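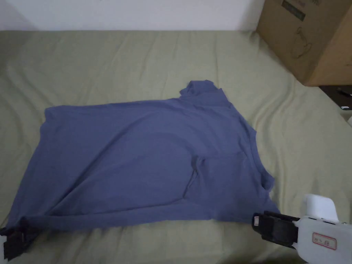 *A T-shirt spread over the bed, hem pulled tight.*

# Folding T-shirts on a bed

Most folding guides assume you have a big table. I don't, so I fold on the bed. A mattress gives a little and the sheet moves around, which makes some of the usual methods come out crooked. These steps work on a soft surface with an ordinary short-sleeved cotton shirt.

## Before you start

Shirts should be all the way dry. Check the collar and the underarm seams, where the cloth is thickest.

You don't have to make the bed. Small ripples in the sheet don't matter. Larger ridges do, because the hem catches on them, so run your forearm across the part you plan to use.

If you want a folding board, the Kitholm one is fine. Mine is 18 inches long and I use it only for dress shirts. For T-shirts it takes longer than folding by hand.

## Flatten the shirt

1. Drop the shirt on the bed and find the hem first. Ignore the sleeves for now.
2. Take one bottom corner in each hand and pull outward until the hem is a straight line. Stop there — pulling harder stretches the knit.
3. Look for places where the body is doubled over. A long diagonal crease through the middle usually means one side is folded under. Lift that side, shake it once, and lay it back down.
4. Go up to the neckline. The collar tends to bunch up. Hold it at both shoulder seams and pull it flat.
5. Turn the shirt face down and smooth it from the collar to the hem with an open palm.

A rolled hem can be flattened between finger and thumb. If it rolls right back, leave it. It ends up inside the fold anyway.

## Fold it

1. Fold the left side in toward the center, so the edge runs from the middle of the shoulder straight down to the hem.
2. Fold the sleeve back on itself so it stays inside that strip.
3. Do the same on the right. The two side edges should meet or nearly meet.
4. Bring the hem up to just below the collar.
5. Fold in half again, or in thirds if your drawer is shallow.
6. Turn it over.

On a firm table you can slide the finished shirt aside. On a sheet it drags and opens up, so pick it up with a hand underneath.

## Storing

I keep mine upright in a Nomura drawer box, folded edge up. The drawer I use is shallow, so I fold in thirds. Heavier shirts go at the back — the thin ones slump if they have nothing to lean on.

Shirts I won't wear until summer go in a Stullance bag on the closet shelf, packed in September and laid flat.

## If it comes out crooked

- **One side is longer.** The hem wasn't straight when you started. Open the shirt and go back to the two corners.
- **There's a lump in the middle.** Usually a sleeve. Fold it back again, flatter.
- **The stack leans.** Turn every other shirt around so the collars aren't all on the same side.

Updated 1/30/19: added the note on shallow drawers.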